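Packing Tennis Balls Back Into Their Cans
Reading time: 2 minutes

Members of the Dendwood Tennis Program share equipment across all court sessions, and balls left out after practice are the item most often reported missing. The following procedure applies to everyone who signs out balls, including visiting coaches. It was revised in September by Serena Carbone, equipment coordinator.

Before you begin

Choose a large, flat table and cover it with a cloth. On a bare surface the balls roll, and time is lost retrieving them from under benches. Brush grit and leaves from each ball with a dry hand towel. Balls that are damp must go on the drying rack overnight and may not be packed the same day.
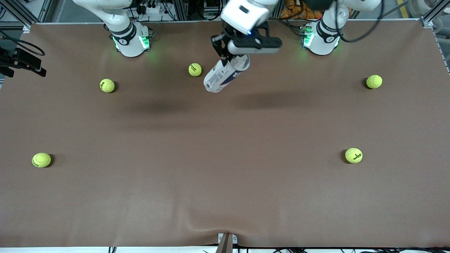
Sorting comes first, and it is done with all of the balls in view. Spread them well apart on the cloth and leave the middle of the table clear for the container. A fabric cover such as the brown one shown will hold the balls in place, although a wrinkle near the front should be smoothed before work starts. Turn each ball until any printed logo faces up. Where the print has worn away, check the felt closely — a ball that is bald on one side belongs in the practice bin.

Filling the container

1. Squeeze each ball firmly. Set aside any that give easily under the thumb.
2. Tilt the container and let the first ball slide to the bottom. Do not drop it in from a height.
3. Add the remaining balls one at a time. Stop when the last ball sits just below the rim.
4. Press the lid on until it is snug all the way around.
5. Write the date of packing on a strip of tape and place it on the side, never on the lid.

Storage

Return filled containers to the Marras cabinet, upright, with the tape facing out. Each shelf holds 12. If the cabinet is full, use the lower shelf in the ball room and note this in the sign-out book. Questions about worn or damaged balls should be directed to Evaristo Vitale at the front desk.

Related items
Restringing Requests: What to Bring
Care of Nets and Center Straps
Borrowing a Ball Hopper
Court Shoes and Indoor Surfaces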